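Section 4. Laying Out the Table

Now that the Flodilard drying set is out of its box and you have given everything a quick once-over, it is time to find each piece a home. Please don't rush this part. A mug tree that stands in the wrong spot will annoy you every morning until you move it, and a few minutes spent now will save you a good deal of shuffling later on.

Before you begin

Clear a stretch of table big enough that you can walk your hands across it without bumping anything. If the surface is one you care about, cover it with brown paper first and hold the paper down with tape. Kazimír Kuruc, who wrote the first version of this guide for Hubáček back in July, liked to tape his paper into large squares and give each item a square of its own. We have kept the habit, and it works very nicely on a desk that has to do double duty as a tea corner.

Placing the mug tree

1. Stand the mug tree on its round base and press down gently on the top of the central post. It should feel steady. If it rocks, turn it a little and try again — old tables are rarely as flat as they look.

2. Turn the post until the longest reach of the pegs points toward open space, away from walls and from anyone's elbow.

3. Hang your first mug low down, and the second on the opposite side. Carry on like this, going back and forth, until you have as many as you need. The tree will hold 6 mugs of ordinary size.

Caution: Do not carry the tree with mugs on it, even for a short trip across the kitchen.

Placing the glass rack

4. Set the tray down first, close to a corner, with its edges lined up with the edges of the table.

5. Lower the wire rack into the tray and let it settle. The wire has a bit of spring in it, so a slight bend or lean is nothing to fret over.

6. Put glasses in upside down, starting at the middle loops and working outward.

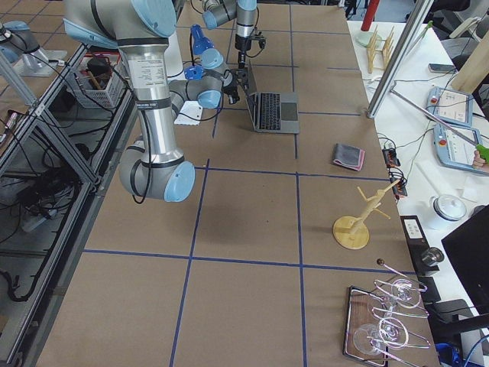 Leave at least 11 inches between anything that drips and anything that plugs in. Laptops are the usual worry, and we do understand that plenty of you answer your mail with a cup of something close by. Keep the computer toward the far side of the table and the rack toward the near corner, and you will have room for both.

Note: A folded cloth is a handy thing to have on the table. Keep it flat, within reach of the tree, and swap it for a fresh one every 2 days or so.

7. Sit down in your usual chair and reach for a mug, then for a glass. If your sleeve brushes something on the way, shift that piece over a little and try once more.

When you are happy with the arrangement, go on to Section 5, Washing and Care.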